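HOUSING HIST 223 - Interiors and the Home
Notes for session 4, Wallpaper and Pattern
Instructor: Liliana Gentile
20/10/2020

Read before class: the Fadell chapter, all of it. The Ammann pages only if you have time. Skim is fine.

Picking up from last week

We stopped at paint and limewash. Recap - plain painted walls were cheap to redo, easy to keep up, and said very little about the people inside. Pattern on a wall says more, so people who cared how they looked to visitors wanted pattern. First on cloth, later on paper.

Keep in mind the question Halfdan asked: who is the wall for? The family or the guests? We'll come back to it with the parlor.

Before paper

Rich houses: tapestry, woven silk, stamped leather. Warm, heavy, costly, and you could take them with you when you moved. Poorer houses: painted cloth, or stencils right on the plaster. Early papers were small single sheets, block printed, often used to line boxes and cupboards as well as walls. Sheets later got pasted end to end to make a roll, and then came continuous paper from machines, and the whole trade changes. Prices fall. Know this sequence, it is on the midterm.

Damask, the word

Comes from Damascus. A woven cloth first, pattern made by the weave itself, so you see it by the way light hits it. Usually one color, or two close ones. Big symmetrical leaf and flower shapes, pomegranates, artichokes, crowns sometimes.

Paper makers copied it early. How do you copy a shine with flat ink? Mostly you don't. You use two tones near each other, or flock (chopped wool stuck down with glue or varnish) to get a velvet look. Flock was expensive and held dust. Later on, embossed papers, then metallic inks.

Students mix up damask and brocade every year. Damask - flat, pattern in the weave. Brocade - extra threads, raised look. On paper the difference gets blurry and catalogs use both words loosely. Don't lose sleep, but do say which one the source uses.

Stripes and damask together

A common mix. Stripe gives height, motif gives richness. Often sold for dining rooms and front parlors, and it has come back many times since. The motif can sit inside the stripe, or run over the top of it, or the stripe can be built out of stacked motifs with plain ground between. Beige, taupe, dusty pink are the safe colors in modern revivals. Wing-yan's handout has older ones in crimson and bottle green, much louder.

Also look at what happens where two papers meet in a corner. Same paper all around is one choice. A different paper on the back wall than on the sides is another, and it changes how deep the room feels.
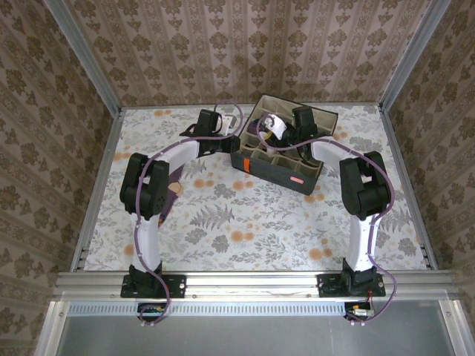
Repeat and match

Terms you need:

Repeat - the height of the pattern before it starts over. Large damasks have a long repeat.
Straight match - the motif lines up straight across from one strip to the next.
Drop match - the next strip is shifted down, usually by half. More waste when cutting.
Random match - no lining up needed, most plain stripes.
Ground - the background color, printed or brushed on first.
Colorway - same pattern, differnt colors.

Why it matters for history: waste costs money. A household acount book that shows more rolls than the room needs might just mean a long repeat. The Iria accounts list 5 rooms papered in one April, and the dining room took far more than its share. Bjarke thinks big drop match. I think they also did the ceiling. Argue it out in section.

Taste and the complaints about it

Reformers hated fake depth. Their rule - a wall is flat, so the pattern should be flat. Shaded roses and pretend drapery were the main targets. Damask mostly got a pass, being flat to begin with. Buyers didn't care much and kept on buying roses. Remember that advice books tell you what the writers wanted, they are weak evidence for what was on the wall. Better evidence: scraps under door frames, inventories, photographs, pattern books with sales notes.

The Dukum pattern book is our best source here, 1,209 samples, many with prices penciled in. Scans are in the course folder. Some pages are out of order, go by the stamp in the corner and not the file order.

For section

1. Pick one damask from the Dukum scans. Find the repeat. Sketch it, a bad sketch is OK.
2. Say what kind of match it needs and how you can tell.
3. One paragraph on which room you would expect it in, with a source.

Oddur Bech is taking section this week. Hand in on paper, he won't read email attachments. Next session is floors - carpet, oilcloth, linoleum. Bring the map of the Ammann house again.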